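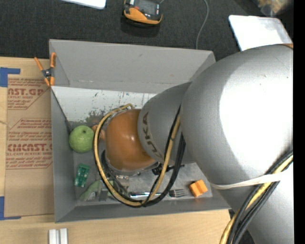

Packing Room Working Group: Minutes
7 February 2025, Rees building, long table by the window

Chair: Bleddyn Samuel
Apologies: none received

1. Minutes of the last meeting
Agreed as written, with one fix: the spring fruit order is for 3,000 pieces in all, to be spread over the season. The earlier draft made it sound like one delivery, which gave the Birna people quite a fright!

2. The gray bins
Lots of warm words for the gray bins. Everyone who has worked with them likes the tall, slanting sides, and a piece of round green fruit sits in one very nicely without wandering off across the tabletop. Bleddyn said he would happily have them in every corner of the building, and there was a good deal of nodding.

The far wall of the bin on the wooden table has a small dark scuff and some pale worn marks along the lower fold. The meeting felt these were cosmetic and that a bin is allowed to look used. The smudges and little colored flecks on the whitish part of the inside are another matter, and we talked about them for quite a while. Varnik suggested warm water and a soft brush first, then a mild soap if that doesn't shift them. Driltik would like to go straight to the soap. We settled on water first, and whoever gets there first is welcome to try it (please write down what you used).

Action: Varnik to clean one bin and bring it to the next meeting so we can all have a look.

3. How many bins
We have money for 18 more. Birna asked whether that should be 20, to allow for spares, and after some cheerful arithmetic on the back of the agenda it was agreed to ask the supplier for a price on both. Same gray, same shape, please. Stacking was raised again. The slanted sides ought to help, and Driltik offered to try it with whatever bins are free.

Action: Driltik to get the two prices and report on stacking.

4. Fruit handling
This was the liveliest part of the afternoon. Rees has drawn up a one-page sheet on what to check before a piece goes into a box: firm skin, no soft spots, a look at the dimple near the top where brown patches like to start. A little brown in the dimple itself is fine and should not send a piece to the reject pile. The sheet is clear, short and easy to read from arm's length, and the meeting loved it.

There was a long and very enjoyable detour about guavas and green apples and how easily one passes for the other at a glance. Agreed to add a line to the sheet asking people to go by the box label and to ask if unsure.

Action: Rees to add the line and print copies for each table.

5. The tabletop
The light wood is lovely to work on and brightens up the whole corner. Birna wondered about a mat under the bins to save the surface from scratches. A mat 90 centimeters long should do for one bin with room to spare. Cork was popular, rubber less so. No decision yet, samples welcome.

6. Any other business
The labels for the shelf have arrived and look terrific. Thanks to Varnik for chasing them.
Brushes go back on the hook after use, bristles down.

7. Next meeting
April, same table, exact day to be sent around by Bleddyn. Bring fruit!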